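Sorting the Produce Shelf: Our Project Report
Jovita Ochoa, with Delia Toma

We picked produce because it's the hardest stuff to shelve neatly — boxes stack, squash rolls! Our plan was to work out which vegetables go where, starting with the cabbage.

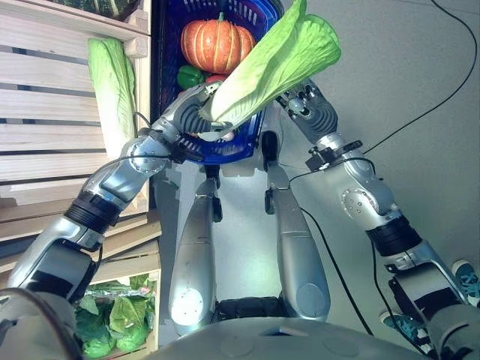

Why start with the cabbage? It takes up the most room, so everything else gets planned after it.

Delia wanted the heavy things low and I wanted them at eye level (we argued a lot).
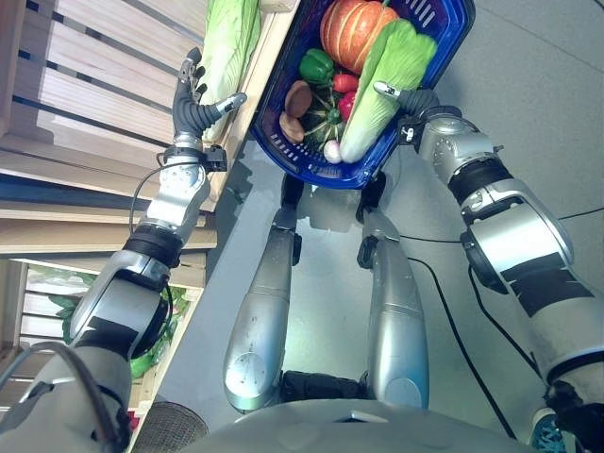
My favorite part was the layout sketch. I gave the napa cabbage a spot on the light wood shelf and kept the pumpkin, striped squash and mushrooms together in the blue basket, which made the sketch way easier to read.

Then I wrote up our labels, 2 per vegetable. 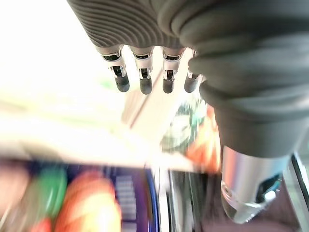 What we'd change

I'd draw the shelf to scale first, and Delia wants a separate row for turnips 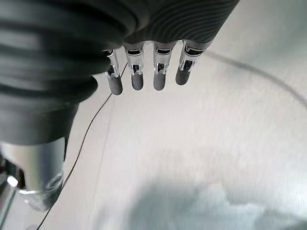
and a bigger basket for next time. Ms. Lozano has our sketches if you want to see them.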